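Workshop notebook – Instrument Conservation and Repair, Vungate Annex
Entry for October, opened 8:15 am
Kept by Lahcen Fahmy

Subject: humidity response of hide glue joints, second series

The second series of test joints was taken out of the conditioning cabinet this morning. The cabinet had held at 42 per cent relative humidity overnight, against a set point of 39. The drift is the same as that noted in the first series and is now attributed to the door seal, which has hardened along the hinge side. A replacement has been requested from Uvlow. Until it is fitted, all readings are to be entered as measured, with the set point written beside them in brackets.

The joints are spruce to maple, rubbed, no clamps. Glue was prepared from the Tulodo granules, soaked cold and brought up slowly in the water jacket. The old stock was finished with the first series, so the two are not strictly comparable. Colleagues drawing on these figures for the cello report should say so in a footnote.

Five joints were set aside before loading. Two showed a starved line at the outer edge, visible under raking light. One had been moved while gelling (my error). The remaining two were sound but had been labelled with the same number, and it was not possible to establish which was which. They have been kept for practice in opening seams.

Loading was carried out on the lever rig using the 500 gram weight, stepped along the arm one notch at a time. The rig was levelled beforehand. It had settled toward the window side again – the floor there is not to be trusted, and the packing under the rear foot should be checked before every run. Failures were mostly in the spruce, with clean tearing along the grain. Where the glue line itself gave way, the surface was glassy and the joint had very likely chilled before it was closed. The wood should be warmed more thoroughly next time. The lamp is adequate for the small pieces but leaves the centre of the wider ones cool.

A note on the glue pot. It was found with a skin on it and the lid left off. Glue held at temperature through the day loses strength, and any batch that has been reheated more than once is to be discarded or marked for sizing only.

Scheduling: the long conditioning run was begun during Ramadan last time and the evening readings were taken after sunset, which suited me well but left a gap in the log. For the coming run the readings will be shared between two people and the times fixed in advance.
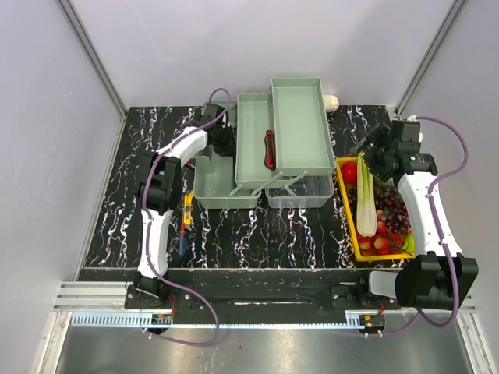 Reading time: 2 min

Hand tools. Screwdrivers and other small tools are to be put back in a toolbox at the end of each session and kept off the bench where varnish is drying. The seam knives remain in the felt roll and are not to be stored with anything else.

Outstanding at close of entry:
Door seal for the cabinet, on order.
Relabel the sound joints from the first series, using pencil on the maple side.
Recalibrate the small hygrometer against the salt jar. It was reading low in the afternoon.
Ask whether the maple offcuts in the rack are from the same board as the test stock. The colour is close, but the figure is tighter.

Cabinet closed and set for the third series at 4:40 pm. L.F.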